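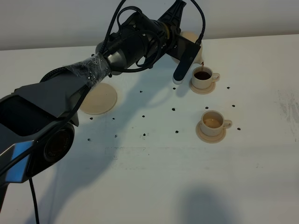
Figure 1. The arm pouring from the teapot into the rear cup.

House Rules for a Pouring Robot: Writing a Code of Practice for the Teaching Lab
Student project report, Rosaston College, January 2024

1. How the project came about

When we signed up for this project we thought we would be spending most of our time teaching a robot arm to pour drinks, and a little time at the end writing up some rules for the people who would use it after us. It went the other way. The pouring was working passably by the middle of the term, and the rules took everything we had left (and a fair amount of the winter break). We don't regret it. We came in thinking of safety rules as the sheet of paper taped to the door, and we now have a great deal more respect for whoever writes those sheets.

The task belongs to a set of table service exercises called Belon, which the lab gives to second-year groups. A group gets the arm, a two-fingered gripper, a tea set and a white table, and has to get a drink from the pot into a cup without a mess. Until now each group has worked out its own way of doing things and taken that knowledge away with it in the spring. Our job was to write down a shared way of working, try it out on ourselves and on one other group, and hand over something the next class could pick up and use.

2. What we read first

We began with the published standards for industrial robots and for robots that share a space with people. Most of us had never opened a standard before, and the first one took us a week to get through, partly from stopping to argue about what "shall" and "should" commit you to. (A "shall" is a requirement and a "should" is a recommendation. We ended up using both words in our own code in just that way, and we explain the difference on its first page.)

Much of what we read is written for factories, with fences and trained operators, and it would be silly to pretend that a teaching lab is the same. Still, the way of thinking carries over very well. You list what the machine can do, you list what can go wrong, you decide how bad each thing would be and how likely, and you deal with the worst ones first. We did this on a whiteboard over two long afternoons. Our first list was mostly about the arm hitting somebody. Our second list, made after we had been running it for a while, had a lot more on it about liquid, cables and tired students.

3. The code, with our reasons

The full code is kept in the lab binder. We go through the main parts below in the order a group would meet them.

Before power on. One person is named as the operator for the session and writes their name in the log. The operator shall check that the emergency stop is within reach and that it works, by pressing it. We had a long talk about whether pressing it every single session was too much. We kept it in. It takes a few seconds, and it also means that every operator has had a hand on that button before they need it.

Table layout. Cups shall stand on their saucers, with the handles turned the same way. This sounds fussy, and one of us said so at the time! But a handle pointing toward the pot is something the gripper can catch on, and when every handle points the same way the program doesn't have to be changed for each cup. In Figure 1 both handles face right, which is the layout we settled on. Anything that isn't part of the run should be off the table altogether, and that goes for phones, pens and notebooks especially.

Covering the joints. Our code asks for clear film around the wrist joint for any run with liquid. The film has to be loose enough that the joint can turn through its whole range, and the operator should move the wrist slowly by hand control once after wrapping it to make sure nothing bunches up or pulls. Film is only a guard against splashes and must never be treated as making the arm waterproof. We wrote that sentence three different ways before we were happy with it, and the version in the binder is in capital letters.

Cables. The cables over the wrist need slack, and slack cables like to wander. The operator shall run the whole motion once with an empty pot and watch only the cables, from start to finish. Before we had this rule we all watched the spout, every time, because the spout is the interesting part.

Liquids. Nothing hotter than lukewarm goes into the pot, whatever is being poured. The pot shall hold no more than 300 ml, even if it would take more. We measure this in a jug before filling. A fuller pot is heavier in the grip and it begins to run at a smaller tilt, so a motion tuned on one amount will behave differently on another. Drinks used in the lab are never drunk, and that one is a "shall" with no exceptions.

Hands. No hands over the table while the arm is moving. If a cup has to be straightened, the operator pauses the program, says out loud that it is paused, and only then does anybody reach in. Saying it out loud felt awkward for the first few sessions – by the end we were doing it without thinking.

Stopping. Anyone in the room may stop a run, for any reason, and does not have to defend it afterward. The stop goes in the log with one line on what was seen. We think this is the most useful rule we wrote.

4. Trying it out

We used the code ourselves for a stretch and then asked another Belon group, who call themselves Boduler, to use it with no help from us beyond the paper. That second part taught us the most. They found 13 places where the wording could be read in two ways, and we had honestly believed the thing was finished. One instruction said to "clear the table after the run," and they took it to mean that the cups had to be carried off before the arm had gone back to its rest position. We had meant afterward. The order is now spelled out.

They also told us, kindly, that the code was too long to read standing up. We cut it down and moved the explanations to the back, so that the front can be read beside the table and the reasons are there for anyone who wants them.

5. What we would still like to sort out

Filling level is the big one. A cup that is filled close to the rim makes a handsome result, but it is miserable to carry to the sink afterward, and our code has only a "should" about leaving room at the top. We would like to see it become a proper limit, marked in some way that the operator can check from where they stand. We ran out of time to agree on the number.

Wiping down is another. The white tabletop shows scuffs and smudges, and we never decided how clean it needs to be before a run may start. Our present wording, "dry and free of crumbs," is a bit homemade.

Finally, there is the question of who keeps the code up to date. The lab has agreed to put it on the shelf in the Bettencourt room with the log, and the new groups will be asked to go through it in February and write their corrections straight onto the pages. We have left wide margins for them.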